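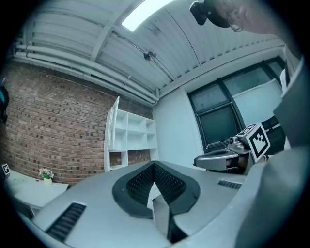 Harriet Alcantara has been reading other people's warranties for a living since she was 26, and she would like you to know that it has not made her popular at parties.

"Someone always asks me about their dishwasher," she says. "Then I tell them about their dishwasher, and they go and stand somewhere else."

Alcantara writes and repairs the small print for companies that sell things with plugs on them. Her office is a converted dentist's waiting room in Clolside, and it still has the fish tank, though the fish went with the dentist. When I arrive she is working through a contract for Kasprzak, a maker of space heaters, with a ruler laid under each line so she can't skip ahead.

"Skipping ahead is how you get clause 14," she says, and does not explain clause 14 until after lunch.

Clause 14, for the record, promised a free replacement to any owner "during the life of the product." A customer in Jovwood wrote in to ask whose idea of life that was. His heater had died in February, he reasoned, and so its life was over, and so was his coverage.

"He was completely right," Alcantara says. "It was a warranty that ended the moment you needed it. They had printed 4000 copies."

She rewrote it in two sentences. The company's lawyers sent back a version with 300 words, and the argument went on until spring. She still has the letters, and reads me one in the voice of a disappointed bishop.

Her old boss, Hollis Strickland, taught her the trade at Gellemik, a firm that sold lawn equipment and regretted most of it. "Hollis said every warning label is a short story," she says. "If it says don't mow the hedge, somebody mowed the hedge."

Does she read the small print on things she buys herself? She looks at the fish tank for a while.

"I bought a toaster last year," she says. "I threw the booklet out with the box — and then the lever broke, and I had to call and ask them what I was entitled to."

What was she entitled to?

"A lever," she says. "I pay the postage."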